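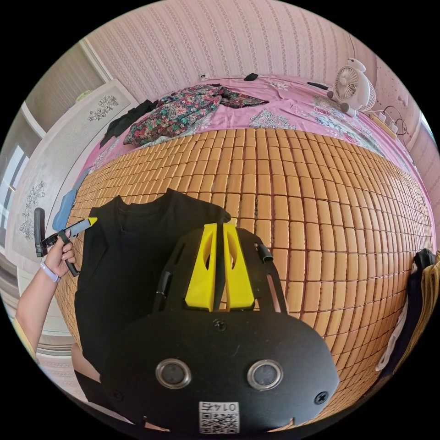
December, kettle on, half four

Right, the right-hand gripper. I've put off writing this up for too long and Ilídio Abreu has asked twice what I did to it, so it all goes in one place and he can read it with his tea.

The complaint was drift. Every shirt-folding run from the right hand came back with the opening width creeping up as the session went on, so by the last few shirts the software believed the fingers were a good bit apart when they were shut. The left hand was fine throughout (it always is, I think it knows). Grorkell's checker threw out 1136 of the 3296 clips from that batch, nearly all of them for the same thing, and I was in a right mood by the time I'd scrolled through the list.

First I did the lazy thing and just re-zeroed it. Held fine for one shirt, crept off again on the second. So -- bench.

Started with the yellow fingers. Pulled both off and looked along the flat edges against the steel rule. Both straight, no cracks round the long openings, which is where the old batch used to go. Bit of lint packed down at the base on one side, black cotton mostly, and I picked that out with the wooden tweezers. The gap between them shut evenly when I put them back. I really wanted it to be the fingers because we've got a drawer full of those!

Next, the screws on the front plate. The one under the finger bases was snug. The right one turned a good quarter before it bit, and that's the one I'd swapped last month without any threadlock on it, so that's me told. Cleaned the thread, small dab of the blue stuff, nipped it up with the short driver. Please don't use the long driver on these, it's far too easy to lean on it and the bosses behind are only plastic.

That helped but didn't cure it. Creep was down to maybe half what it had been. So I took the back off and found the link between trigger and slide had worn a little flat where it runs on its pin, and each squeeze was letting the pin sit a touch further over. You can feel it with a fingernail. Fitted a new link from the Bestwood bag (4 left in there, I've put it on the order sheet), wiped the old grease out, fresh grease on the slide but hardly any. Too much and it picks up fluff off the clothes and we're back where we began.

Closing up: watch the cable on the way in, it wants to sit under the cover lip and it'll pinch if you let it. I did it wrong once and had to open the whole thing again, obviously.

Checks after. Twenty open-and-close squeezes on the bench, zero came back to the same place each time. Then 7 shirts folded with both hands, starting from a shirt laid out flat with the neck away from me, left hand taking the shoulder and right hand the sleeve. Width trace from the right one is dull and level from start to finish, lovely. I also put a thick jumper through to load the fingers properly and it still closed to zero afterwards.

Not done yet:
- same look at the left one's link, even though it's behaving
- threadlock on the other two plate screws
- ask Esposito whether the link comes in anything harder
- re-run the rejected clips through the checker with a corrected zero. Doubt it'll save many as the creep isn't even, but worth an evening

Ilídio, if it starts wandering again when you've got it, go for the link before you touch the fingers. The old one's in the tobacco tin if you want to see the flat.

Recent entries
Left gripper -- trigger spring swap
Charging shelf, new labels
Bulbridge kit returned, what was missing
Finger drawer sorted (finally)
Checker settings after the Grorkell update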